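Plondell Community Help > Lending and Sharing > Rules and Fees

Should a small lending closet charge late fees?

Asked by Paraschiva Manole in November
Tags: late fees, overdue, lending, reminders

I run the lending closet for our building, the Ondora, and have done it for two years. We lend kits: sewing, bike repair, picture hanging, board games, a carpet cleaner, that kind of thing. There are 200 items in the catalog and anyone with a lease can borrow two at a time for two weeks. No deposit. Small things go through baskets on a table and big things get handed over at the door. 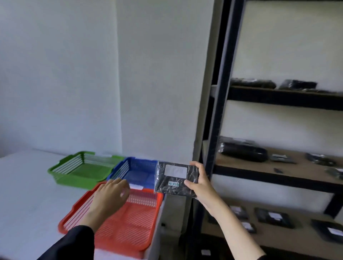

The baskets on the table
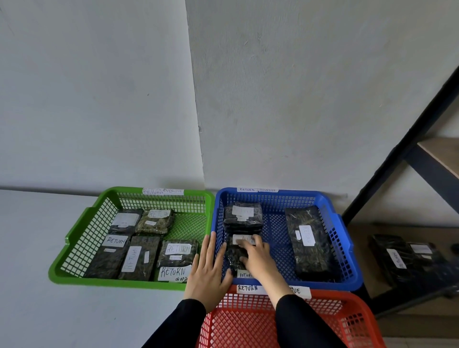
My problem is late returns. When I went through the sign-out sheets last week there were 13 items past due, and four of those were more than two months late. The carpet cleaner is one of them and there is a waiting list for it. I send one email when something is a week late. Some people answer and some don't.

Our building manager suggested a dollar a day. I am not against it but I don't want to handle cash, and I worry that people will stop borrowing, or keep the thing because they owe more than they want to pay. We have no money to replace items. The whole closet started with $800 from the tenants' fund and that is spent.

Has anyone tried fees and kept them? If not fees, what did you do? Also, is there a polite wording for a second reminder?

3 answers

Answer 1
Finn Hollmann
Marked helpful by the asker

We had fees for a year at the Bermúdez Street tool closet and dropped them. We took in $65 over the whole year. The time I spent writing down who owed what was worth more than that. A couple of regulars also stopped coming while they had a balance, and one of them still had our tile cutter.

What we do now:

Reminder two days before the due date. This made the biggest difference. Most late people forgot, and a note after the date only makes them feel bad. Before the date they can still do something about it.

Second note the day after. Third note at one week, and that one is a phone call or a knock. Email stops working after the second one.

You can't borrow anything new until the late thing is back. No money changes hands. I write "on hold" next to the name on the sheet and take it off when the item comes in. No lecture at the door.

Shorter loans for whatever has a waiting list. Two weeks is far too long for a carpet cleaner. People use it for one afternoon. Ours goes out for three days. Board games can stay out for a month for all I care.

After 60 days we send a replacement cost. I have sent four of those. Three items came back the same week and one person paid.

Wording for the second reminder, use it if you like:

"Hi, the (item) you borrowed was due back on (date). A neighbor is waiting to use it. Can you bring it down by (date)? If it is broken or missing a part, please bring it anyway and tell me, there is no charge for normal wear."

The last line matters. A good share of our late items were late because something had snapped and the person was embarrassed. One was a drill bit that costs two dollars.

For the four that are two months late I would start fresh. Announce one week when anything can come back with no questions, put a sign by the elevator, and start the hold rule the week after.

Comment from Paraschiva Manole: Thank you, the three-day loan for the carpet cleaner is an easy change and I will do that first. Do you let people renew?

Comment from Finn Hollmann: Once, if no one is waiting. They have to ask before the due date.

Answer 2
lorasance_rd

just charge them. people respect what they pay for. our laundry room charges for everything and it's fine

Answer 3
mapleside3B

Check what people signed when they joined. If the form says nothing about fees you can't really add one to loans that are already out. Ours had a line saying "rules may change with notice" and even so there was an argument. I'd go with the hold rule too, and put the due date on the item itself. We use a strip of masking tape on the lid with the date in marker. The sign-out sheet stays in the closet so the borrower never sees it again.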